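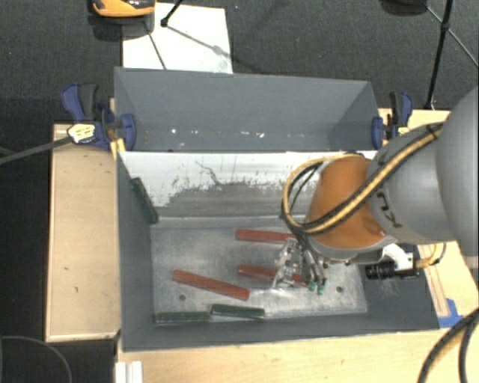
*Grey bin, red and green sticks, gripper over the middle red one.*

# Skurnow bin-picking kit: a term with it in the robotics club

The Skurnow kit is sold to schools and uni clubs as a complete bin-picking course in a carton. You supply the arm and the bench. Fesosia, who distribute it here, supply the sticks, the fingertips, a workbook and a login for the planning software, which is called Salian. Our club paid $270 for it out of the November budget and I was against it at the time. I've softened a bit since, though not as far as the people who wrote the brochure.

## The sticks

They're red and green rectangular sticks, and they're the best part. They fall across each other and end up leaning on the walls, and students find out quickly that a stick propped in a corner is a different problem from one lying flat. The brochure calls them "engineered training parts". You could cut a set in the workshop over lunch and I suspect most clubs would paint them better.

The spares pack holds 18 and costs $29. I wouldn't bother.

## The fingertips

Small, green and easy to swap. Grip is fine on the flat faces. I have doubts about the colour – half the sticks are green too, and if your group is doing colour segmentation that's one more thing to mask out. The workbook doesn't mention it. Two of our second-years lost an afternoon to exactly this before they worked out what the software was so keen to pick up.

## The workbook

It runs to 196 pages and the useful ones are in the middle. The early chapters explain what an axis is to people who've already got an industrial arm on the bench. The chapter on picking near walls is good, and I'd have paid for that on its own. The section on clamping the bin is a single paragraph, which is a worry. Clamp it properly, both sides, and check the clamps each session. A bin that creeps a few millimetres will make a decent program look broken, and students will rewrite the program first every time.

## Salian

Slow to load and fussy about licences. Our login dropped out whenever more than 18 jobs were queued, and Fesosia's support told us to queue fewer jobs. Satish Lobo, who runs the club's software side, gave up and moved his group to their own planner by mid-term. Their picks were no worse for it.

The "competition mode" is a timer and a scoreboard. We use a phone and a whiteboard.

## Compared with the Winico set

Winico's is cheaper, with no software and a much thinner workbook. The parts are duller to look at but there's more variety in the shapes. If you've got one confident programmer in the club I'd go that way. If everyone's starting cold, the Skurnow workbook probably earns back the difference, provided somebody goes through first and marks which chapters to skip.

**Sticks:** good, overpriced
**Fingertips:** good, wrong colour
**Workbook:** patchy
**Software:** no

We're keeping the kit for next year's intake and letting the Salian licence lapse.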